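Fullis Hand-Held Gripper Pair, Kit Version
Sold as a pair, left and right. Unassembled.

Shop stock: 14 pairs
Ships from the Plalen workshop

We put off listing this for most of a year. Two-handed gripper kits had been coming through the shared workshop since the one Szabolcs Fodor bought with his own money, and most of them went into the parts drawer. The fingers flexed, the triggers stuck, and the software page was a dead link by the time the parcel arrived. The Fullis pair has problems too, listed further down, but we have built several and still use them, and that is our bar for selling something.

What it does

You hold one gripper in each hand and do a chore with them. The idea is that what you record this way can later be used to train a pair of robot arms with the same fingers. The maker's leaflet says this saves you from buying arms at all. It doesn't. It puts off the day you buy them. If you have no arms and no plan for any, what you'll own at the end is a nice pair of tongs with cables on.

In the box

Two gripper bodies, black
Two sets of black fingers, with one spare set
Two top plates, drilled
Cable set, one lead per gripper plus the trigger leads
Bag of screws, unsorted
Printed leaflet, which you can skip

Not in the box: a computer, cameras, a work surface, a hex driver that fits. The one pictured on the carton is not included either, and we've asked them to change the carton.

Putting it together

Allow an evening. The leaflet says 40 minutes, and Gizella Veres, who has put together more of these than anyone here, has never come close to that. The bodies go quickly. The finger linkage doesn't. There is a washer on each side that looks like packing material, and if you leave it out the fingers will close crooked and you'll blame the trigger.

Fit the top plates last. Tighten them a quarter turn at a time, going back and forth between screws. They will go on slightly tilted if you do them in a hurry, and then every recording you make has that tilt in it.

Check the trigger travel before you close the bodies. Squeeze it all the way and let go slowly. If it catches anywhere, open it up and look for a burr on the slide. We found one on two out of the first batch. A fingernail file took care of it.

What we tried it on

Eun-seong Seok ran the longest test, in October: 500 runs over a few weeks, on chores any home has. Picking up blocks was fine and told us very little, as any gripper can pick up a block. Folding a dish towel was slow, and your forearms will know about it the next day. Screw-top jars we gave up on.
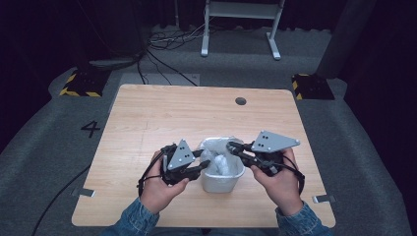
Bin liners are the test we'd suggest you try before you decide whether to keep the kit. Thin plastic gives these fingers more trouble than anything solid, and most demo clips avoid it. Use a small bin with the bag folded over the rim, like the white one on the table, and come in from both sides so the fingertips meet above the opening. You'll find out fast how well your two sides are matched. Mind where the cables go as well. They hang beside your wrists while you work, and a loose sleeve is one more thing for them to catch on.

Known problems

The cables are too stiff. We swapped ours for a softer set from Bakano, sold separately, and think Fullis should have done it at the factory.

The finger pads wear. Ours looked shiny after 120 runs and were slipping on plastic well before the end of the test. Spares are cheap, but you will need them.

The left trigger spring is stronger than the right. Fullis says this is within tolerance. We can feel it.

The recording software works on one kind of computer and complains on the others. Noémi Lakatos keeps a page of fixes on the workshop site. Read it before you order.

Who should buy it

People who already have a pair of arms, or share some. People who like building things and don't mind doing a step twice. If you want something that works out of the box, the Quách set costs more and comes assembled, though we haven't used it enough to vouch for it.

Returns

Unbuilt kits, any reason. Built kits, only if a part is faulty, and please send the screws back in the bag. Questions about the build go to Li-hua Tsang at the workshop desk, afternoons only. Quote the part number, 2291, and say which side is giving you trouble.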